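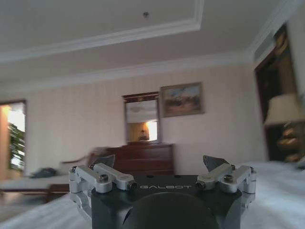 Notebook, May, Thursday, after lunch

Right, budget day. Ryota wants the equipment list by the end of the week and I've been putting it off by doing bed runs, so I'm going to write the whole thing out here and then copy the tidy version across. If you're reading this and you disagree with any of it, pencil in the margin please, and sign it this time!

Spares first. We have one set of fingertip plates on the gripper and one set in the drawer, and that is it. If we're going to be working over bedding and drawer fronts all summer I want three more sets on the shelf. Dunell quoted 129 a set, which made me wince a bit, but their last lot fitted straight out of the bag and I didn't have to file anything. Cludik are cheaper and say they can match them (they said that about the cable clips too, and we all remember the cable clips). I'm putting Dunell down and leaving a note that Cludik can send a sample if they're keen.

Also screws and pins for the finger linkages. They're pennies, but we lose them, and last month I spent most of a morning on my knees with a torch looking for one hex screw on a patterned rug. A bag of 50, a bag of pins, done. Can we please also buy a magnetic tray? I've asked before. I'm asking again.

Second gripper: yes or no? I keep going back and forth. Ryota Kuroda's view (he came by at half ten and sat on my bench for ages) is that we don't need two arms working, we need one arm that doesn't stop, so the second gripper should be a plain swap unit that lives in its case. I think he's right, annoyingly. It does mean the same model again, so all the spares fit both, and no trying out that lovely soft-fingered one from Seva. I've put the Seva one on next year's wish list with a star next to it.

Things I'd forgotten until I was up at the bedroom set again this morning:

Bedding. We've been using the same white bedspread for everything, and white on pale wallpaper is only one kind of bedroom. I'd like a dark one, a patterned one and something with a fringe. Home shop on the ring road, petty cash will cover it.

Lighting. Table lamp, bright doorway and mirror, all in the one room. I'm not asking for proper studio lights, only blackout blinds and a couple of dimmer plugs so we can set the room the same way twice. Obi is measuring up for the blinds.

Wrist camera. A spare, same lens as now, plus 5 short cables because they always go at the connector end. I nearly wrote down the wider lens as well, then remembered we'd have to redo the calibration for every old run. Leave it.

Drawer handles. The chest of drawers is fine as it is but I'd like some odd handles to practise on, fixed to a board. Obi has a box of them at home, so that's free!

Money: I've added 10 per cent on top for delivery and the stuff I've missed. Ryota will take it off again, so I might quietly make the magnetic tray its own line where he can see how small it is.

Still to do before I send this: ring Dunell about lead time on the plates (last time it was nearly a month), ask whether the swap unit comes with its own case or if that's extra, and find out who has the big hex key set. It was on my bench at nine.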